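Bottle day!

I've become ridiculously fond of Wednesday bottle washing. Every drink bottle in the place gets lined up by the sink — the steel one, the plastic ones I keep refilling, all of it — and I put on a podcast and get scrubbing. The long blue brush lives at the back by the tap, so I've got no excuse.

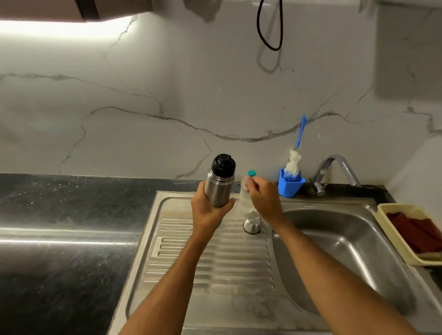
Leave the lids off overnight, was the advice from a reader in Sutach, or the whole bottle smells like a gym bag by morning. I tried it and I'm a convert! A spoon of bicarb and hot water for 9 minutes does wonders too, even for old coffee.

Small black bits get their own turn under the tap. I keep the stream thin and rub with my fingers, going right into the ridges, where the grey gunk loves to hide. 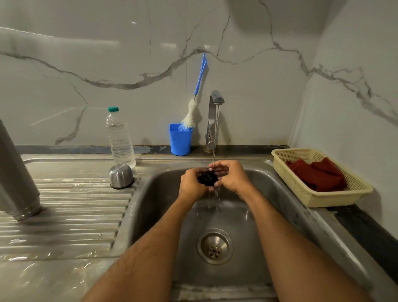
Next up: the drainboard

Water spots! Mine shows every single one, so I'm trying vinegar and an old tea towel next week.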